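**Is a board repair worth it on an old Nedow treadmill, or am I throwing money away?**

**hillrepeats_kumsa**
So my treadmill quit on me in March. It's a Nedow, bought used from a gym in Grernport that was closing, and it has been a tank until now. Belt starts, runs for 11 minutes, then the console throws a speed error and it coasts down. Let it sit overnight and I get another 11 minutes. I've already cleaned under the deck, lubed the belt and checked the speed sensor gap.

A shop in Nenlow quoted me $238 for a bench repair on the board, shipping not included. I paid less than that for the whole machine, but a new one that I'd want to run on is way more. What would you do?

**oldmanstride**
Did you measure the motor brushes? Everybody jumps to electronics. Brushes get short, motor draws more, everything heats up and you get exactly that kind of shutdown. Pull them before you spend a dime.

**hillrepeats_kumsa**
Pulled them last night, they look fine to me. Plenty of carbon left and no chips.

**tessrunsslow**
I'd walk away, sorry. We sank money into ours for two winters and it still ended up at the curb. Put the $238 toward a used one with a warranty, or just run outside! Kumsa has that nice rail trail, doesn't it?

**hillrepeats_kumsa**
It does, and it's a sheet of ice until April lol. I run at 5 am before the kids are up, so outside isn't really happening.

**Lensa Ambaye**
I fix small electronics on the side (mostly audio gear, a few exercise machines) and I'm going to disagree with Tess a little. $238 is fair if they test it under load and give you a warranty on the work. It's a bad deal if all they do is reflow a few joints and mail it back. Ask them which one you're getting.

Also ask which board they mean. A lot of machines have a motor controller down by the motor and then a separate logic board, and people call both of them "the board." The motor controller has the big caps and the heat sink. Logic boards look more like this one, all fine-pitch chips and skinny traces:

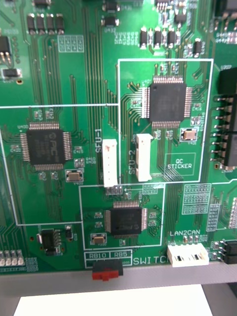
*Different machine, not a Nedow. Three big square chips with pins on all four sides, and the QC sticker box is blank.*

If they're talking about that style of board, I'd be skeptical. Your problem shows up with time under load, so my money is on the motor controller. I could be wrong – I haven't had my hands on yours.

**oldmanstride**
Still say check the current draw. A clamp meter is cheap. If it's pulling too much with you on it, a new controller will cook just like the old one.

**Lensa Ambaye**
Agreed on the clamp meter. Try it empty first, then walking, then at your normal pace. And unplug it and wait before you reach in near those caps, please.

**gravelgus**
How many miles on it? Mine needed a belt and deck at 4000 and it acted a lot like this. Worn belt drags even when it's freshly lubed. Flip the edge up and feel the underside, if it's glassy it's done.

**hillrepeats_kumsa**
Oh man. Console says 4000 and change and I have no idea if the gym ever swapped the belt. Underside is definitely shiny in the middle where your feet land.

**gravelgus**
There's your first hundred bucks. I paid $100 for my belt and flipped the deck over to the clean side. Check if yours is reversible, not all of them are.

**tessrunsslow**
And then the board goes next month and you're in for $338 plus shipping. Just saying.

**hillrepeats_kumsa**
Ha, I know, I know. I'm borrowing a clamp meter from my brother-in-law and I'll post numbers before I order anything. Does anyone know what a normal reading is for a Nedow at 6 mph?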